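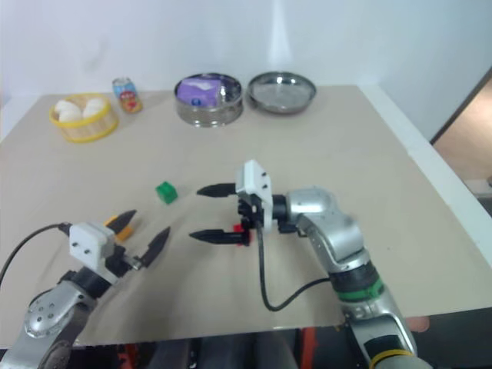 Dutus P2 Parallel Gripper

4 min read

The P2 is a two-finger parallel gripper for light arms, and it does one thing: it closes, and then it opens again. We have been selling grippers long enough to know how many products in this category struggle with the second part.

It comes in a white housing with tapered black fingers, and it runs on a single cable that carries both power and data. Where that cable goes is up to you. Leave enough slack for the wrist to turn, then leave a little more, then watch it catch on something anyway and move the clip.

What it's good at

Small, solid things with flat sides. Cubes, boxes, battery packs, the blocks every lab owns and no lab remembers buying. The pointed fingertips get into gaps that a wide pad can't reach, so picking a part out of a crowded tray is easier than you'd expect at this price. Stroke is 60 mm. Anything wider than that will be pushed politely across the table.

It is also decent with soft packaging if you turn the force down. Iulian Roman, who runs our test bench, has had good results with pouches and sachets at the lower settings, and one memorable result with a pouch of soup at the higher ones.

What it's not so good at

Steamed buns. The fingers are narrow, and a bun has opinions about narrow fingers. You can lift one, but it will wear the marks afterward. If most of your work is food, look at the Merkwood soft finger kit, which fits the same mount and costs more than we'd like.

Shiny steel bowls and pots are a mixed bag. The P2 will take a rim happily enough if you come straight down on it. Come in at an angle and the tip slides along the metal with a noise that clears the room. Rubber sleeves help. They also wear out, and we also sell those.

P2 or the Nernby Duo?

We get this question more than any other, so we ran both on the same pair of arms over a few weeks in December. Same table, same controller, same operator complaining about the heating.

The Duo grips harder and feels more expensive, mostly by being more expensive. It's heavier too, and on a light arm you notice it at full reach, where the wrist starts to sag and your careful calibration becomes a rough suggestion. The P2 gives up some force and gets back a steadier arm. For tabletop pick and place we kept reaching for the P2. For anything with a lid that needs twisting, we went and found the Duo.

Finger changes take two screws on the P2 and seven on the Duo. Baltasar Vallejo, who did all the changing, asked that this be mentioned.

Buying a pair

Two-arm setups are fine, and each gripper needs its own address on the bus. They both ship with the same one. Set the first, label it, then plug in the second. If you skip the label you will learn which is which when the wrong hand closes.

Specifications

Stroke: 60 mm
Grip force: adjustable, up to 50 N
Weight with standard fingers: 800 g
Mount: standard round flange, adapter plate included
In the box: gripper, one pair of tapered fingers, cable, adapter plate, hex key (you will lose this – spares are cheap)

Availability

In stock at our Valcárcel warehouse. Orders placed before noon leave the same afternoon. Returns are accepted if the gripper is clean, and we do mean clean – see soup, earlier.

Contact us | Shipping and returns | © Valcárcel Automation Supply | Back to top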